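Portable Power > Home Backup

Mullier 32 Home Battery Unit

The Mullier 32 is a wall-mounted battery for houses that already have solar panels on the roof. It stores what the panels make during the day and feeds it back in the evening, when most homes use the most power. It also keeps chosen circuits running when the grid goes down.

Each unit weighs 32 kg and needs two people to hang it. The bracket, screws and a paper drilling guide are in the carton. Wiring has to be done by a licensed electrician, and most areas ask for a permit first.

The battery is rated for 4,000 full cycles. It can put out 3,000 watts without a break, enough for a refrigerator, lights, a router and a small window air conditioner. It will not run an electric range or central air. If you need more, 2 units can be linked with the Drellulham cable kit, sold separately. 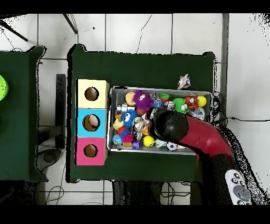
One buyer, writing as Nenberg, says the unit got the house through a long evening outage in March with the fridge and the furnace fan both on, but wishes the status light could be dimmed at night. The light can be switched off in the settings menu under Display.

The Mullier 32 works with most string inverters. Owners of older Rüegg inverters should check the model number before ordering - some need a firmware update, and the earliest ones can't talk to the battery at all. Microinverter systems need a separate gateway.

Mount it indoors or in a garage, off the floor and out of direct sun. Charging slows down when the battery gets close to freezing and stops below freezing, so an unheated shed is a poor choice in cold states.

Shipping is by freight only. Please look over the carton before signing for it. Returns are accepted on unopened units.

Filed under: solar storage, backup power, wall-mount

Related items
Drellulham Link Cable Kit
Mullier Outdoor Cover
Rüegg Inverter Gateway
Transfer Switch, 6 Circuit

Page updated 2022-02-15 | Contact us | Shipping and returns | Back to top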